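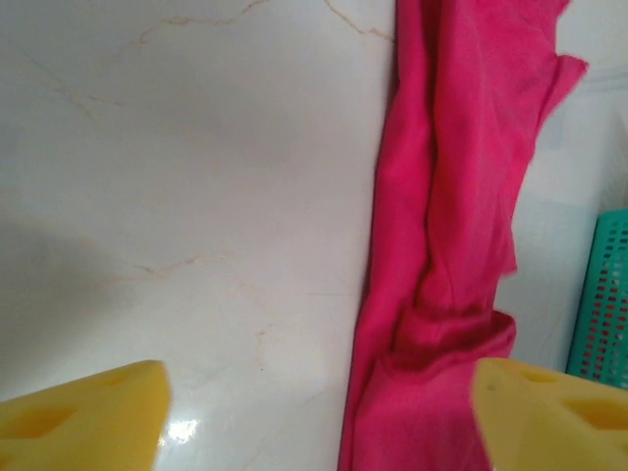

Tiempo de lectura: 3 min

La encimera de mármol pulido es un error de especificación en la mayoría de las cocinas domésticas, y conviene decirlo antes de que el cliente firme el presupuesto. El mármol es carbonato cálcico. Cualquier ácido de uso corriente lo ataca: zumo de limón, vinagre, vino, tomate, buena parte de los antical. El resultado es una marca mate con el contorno exacto del derrame, que el usuario llama mancha y que el marmolista llama corrosión superficial. Una mancha se extrae con cataplasma; una marca de ácido hay que repulirla.

El sector responde con el sellador. Es una respuesta incompleta. Un impregnador hidrofugante reduce la absorción de líquidos por los poros, retrasa la entrada de aceite y da margen para limpiar. No impide la reacción entre el ácido y la piedra, que ocurre en la cara expuesta. Cosmin Husar, que lleva años repuliendo encimeras para Pradivero, lo resume en sus partes de trabajo con una fórmula invariable: «sellado correcto, ataque ácido, repulido local». De los 69 partes que me dejó consultar, la mayoría describía piedras selladas en plazo.

Mi segunda objeción afecta al acabado. El brillo alto se vende como sinónimo de calidad y funciona en la cocina como un detector de defectos. Bajo luz rasante, cada zona atacada interrumpe el reflejo. Un apomazado de grano fino disimula mucho mejor el mismo daño, se repara a mano y cuesta lo mismo o menos en taller. Ragnheiður Baldursdóttir sostiene lo contrario — que el apomazado retiene más grasa y exige más limpieza — y tiene razón en lo primero. En lo segundo, discrepo: se limpia igual, con algo más de insistencia junto a la placa.

Buscar en el archivo Buscar

La limpieza diaria es la parte peor explicada. Los manuales de entrega dedican media página al sellador y una línea al paño, cuando el paño es lo que toca la piedra todos los días. Defiendo un procedimiento pobre:

Un paño suave, de algodón o de microfibra, lavado sin suavizante. Agua templada y unas gotas de jabón neutro. Aclarado con agua limpia. Secado inmediato con un segundo paño seco.

El secado es el paso que se omite. Con agua dura, la gota que se evapora deja cal, la cal se intenta quitar con antical y el antical se lleva el pulido. Buena parte de las encimeras arruinadas que he visto empezaron por ahí, y en ninguna intervino un accidente notable. Tampoco es buena idea dejar el paño húmedo arrugado sobre la piedra durante la noche: mantiene mojada una zona concreta y, si ha recogido vinagre o detergente, prolonga el contacto.

Las vetas plantean otro problema. Algunas son simples variaciones minerales y otras coinciden con discontinuidades que el taller ha consolidado con resina. A simple vista no siempre se distinguen. Efren Catacutan propone que la ficha de entrega incluya un croquis de las zonas resinadas, y me parece la única mejora documental que vale su coste. Una reparación local en el catálogo de Coetzee sale por 90 euros; una pieza nueva colocada, por 3.700. Saber dónde está la resina ayuda a no apoyar allí una olla recién retirada del fuego.

No pido que se deje de instalar mármol. En una mesa de repostería, o en una casa cuyos ocupantes aceptan la pátina, es un material excelente. Pido que la ficha diga «se marcará» donde ahora dice «requiere cuidados».

Este sitio utiliza cookies propias y de terceros. Aceptar Configurar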